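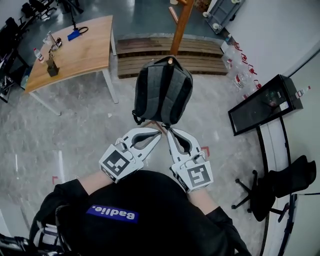
A dark gray backpack on the coat rack, padded back outward.

Stollo: a data card for bags and where they end up

Version 9. Maintained by Binta Igwe and Temitope Haruna. Questions to Binta, complaints to Temitope, who has a folder for them.

Summary

Stollo is a plain-text table of bag placements in the shared hall at Hernov. Each row records one bag, the thing it was put on or hung from, which way it faced, and what was going on with its straps. There are 2000 rows covering 300 different bags. If that strikes you as a lot of attention to give to luggage, you have never tried to get a laptop out of a backpack that somebody hung by one shoulder strap with the zipper down.

The table grew out of an argument over whether the hall needed more hooks. Ebere Ekpo said it did. Hortensia Guzmán said people wouldn't use them. After 2000 rows both of them still hold their original positions and both cite Stollo in support.

What is in the folder

placements.csv: the main table, one row per placement
bags.csv: one row per bag, with color, kind and strap type
surfaces.csv: racks, benches, tables, carts, shelving, floor
notes.txt: remarks that would not fit in a column, some of them rude
CHANGES: what we broke and when

There is no audio and there are no names of bag owners. Please stop writing in to ask about the one with the cheese in it.

Columns in placements.csv

bag_id: matches bags.csv. Numbers were given out in order of first appearance and mean nothing else.

surface_id: matches surfaces.csv. A rack and its hooks are separate entries. If the labeler couldn't tell which hook was in use, the rack gets the credit.

held_by: top_handle, one_strap, both_straps, body, unknown. "Body" means the bag is resting on something under its own weight. A bag slumped against a table leg is body. A bag sitting on its own strap is also body, and we have had the discussion.

facing: panel_out, panel_in, up, down, side. The panel is the padded part that goes against your back. For a bag on a rack, panel_out means you can see the padding and the shoulder straps, and the pockets are against the pole where they are of no use to anyone. This is how most people hang a backpack when they slide it off and hook it in the same motion, and it is hard to be angry at them for it.

strap_state: hanging, tucked, looped, trailing. "Trailing" is reserved for straps that touch the floor. The adjuster ends, those small loops at the bottom of each strap, don't count toward trailing unless the strap itself gets there too. Version 4 counted them, and version 4 had us believing the whole building was a trip hazard.

confidence: 1 to 3, where 3 is sure and 1 is Temitope before coffee.

The nine placement labels

We started with more. These are the ones that survived two people labeling the same rows.

hung_clean: top handle on a hook or peg, bag hanging straight
hung_crooked: by one strap, or by a handle that is trying its best
draped: over a chair back or a rail
benched: on a bench, any bench, in any posture
tabled: on a table, among the other things on the table
shelved: on shelving or the lower deck of a cart
floored: on the floor
worn: still on somebody's back
in_hand: being carried, passed over, lifted on or lifted off

Benches gave us the most trouble. A slatted bench is furniture for sitting on, and within a week of its arrival it becomes furniture for bags. We don't distinguish between a bag that was set on the bench and a bag that slid there from the rack overhead. Ngozi Ojo wanted a tenth label, "fell," and we refused it because a row records where the bag is and has no opinion on how it got there.

Tabled has its own sub-rules in notes.txt. Short form: the row is about the bag. If there is also a water bottle, a glass, a pouch and a cable on the table, leave them out. An earlier version let labelers list the table's other contents, and one labeler delivered four paragraphs on a cable.

How rows were made

Two people label every row separately in a Clellivix sheet. Where they agree, the row goes in. Where they don't, a third person picks, and the two originals are told so by a cell turning yellow. Hortensia was the third person for most of the project and has asked that her decisions be described here as "final." So described.

The surface list borrows its numbering from Žukauskas, a furniture inventory that was already in use at Hernov when we started. It has separate codes for "rack, wooden," "rack, standing" and "stand, coat." Most of our racks are all three. We use the first.

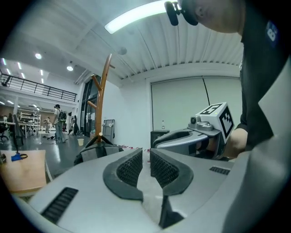
Worn is the label people underestimate. The hall is big and open, and plenty of visitors cross the floor with a backpack on and never take it off, rack or no rack. Ebere's theory is that they don't plan to stay. Hortensia's is that they have seen the rack. Either way a worn bag gets a full row: surface_id is "person," held_by is both_straps or one_strap, and facing is left blank because a person turns.

Color is recorded for the main fabric first and the trim second, so a dark bag with green accents goes in as dark/green. Don't guess between black, navy and charcoal from across the floor. We have a value for it, "dark," and there is no shame in it.

Small things lying on the floor near somebody's feet are not bags until a labeler is willing to say they are. If you can't tell, skip them. There were 25 rows in version 6 that described what we now believe to be shoes.

Known problems

Dark bags are overrepresented. So are backpacks in general. Totes are scarce, and there is exactly one suitcase, which was in the hall for a whole June and appears so often that we capped it.

Hooks near the top of a rack are used less than you would hope, and short hook arms are overfilled. Where two bags share a hook, each has its own row and the note says "sharing." We did not record which one was there first, although both owners would like it known.

Agreement on hung_crooked is poor. One person's crooked is another person's bag.

Things it may be good for

Deciding how many hooks to buy. Deciding where to put a bench. Teaching a new labeler what a top handle is. Settling arguments, in theory.

It says nothing on what is inside any bag, how heavy it was, or whether it was still there in the evening.

Contributing

Send new rows to Binta as a sheet with the same column order. Label at least 25 rows from the existing table first so we can compare. If you want to propose a tenth label, read the notes on "fell," and then write to Ngozi, who is collecting signatures.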